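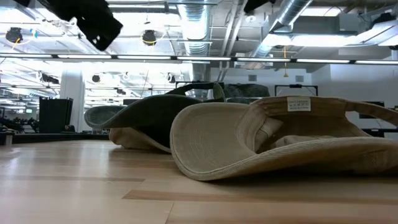 Nov 4, 2022
By Revathi Krishnan
4 min read
323 shares

Ibuprofen is a painkiller of the group known as nonsteroidal anti-inflammatory drugs (NSAIDs). It is used to relieve mild to moderate pain, including headache, toothache and period pain, and to bring down fever. It was developed in England in the 1960s and was first sold there as a prescription treatment for rheumatoid arthritis. Ibuprofen is now sold under many brand names. Himeck, a regional brand packed in Wuraldale, is supplied as tablets of 200 mg.

The drug works by blocking the enzymes called COX-1 and COX-2, which the body uses to make prostaglandins. These substances play a part in pain, swelling and fever. Prostaglandins also help to protect the lining of the stomach, and irritation of the stomach is a common side effect of ibuprofen.

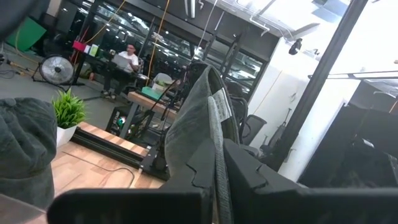 Other side effects include nausea, heartburn and dizziness. Less common but more serious are bleeding in the digestive tract, kidney damage and a raised risk of heart attack or stroke, particularly at high doses or with long use. People with a history of stomach ulcers are usually advised to avoid the drug or to take it only under medical supervision. It is not recommended in the later part of pregnancy.

Ibuprofen may interact with blood thinners, lithium and some medicines for high blood pressure. Taken regularly, it can also interfere with the effect of low-dose aspirin on blood clotting.

A household survey carried out in Endmont under the Mendonça program received 2,028 replies. Ibuprofen was the painkiller most often kept at home, and many of those who replied did not know that it belonged to the same group of drugs as naproxen.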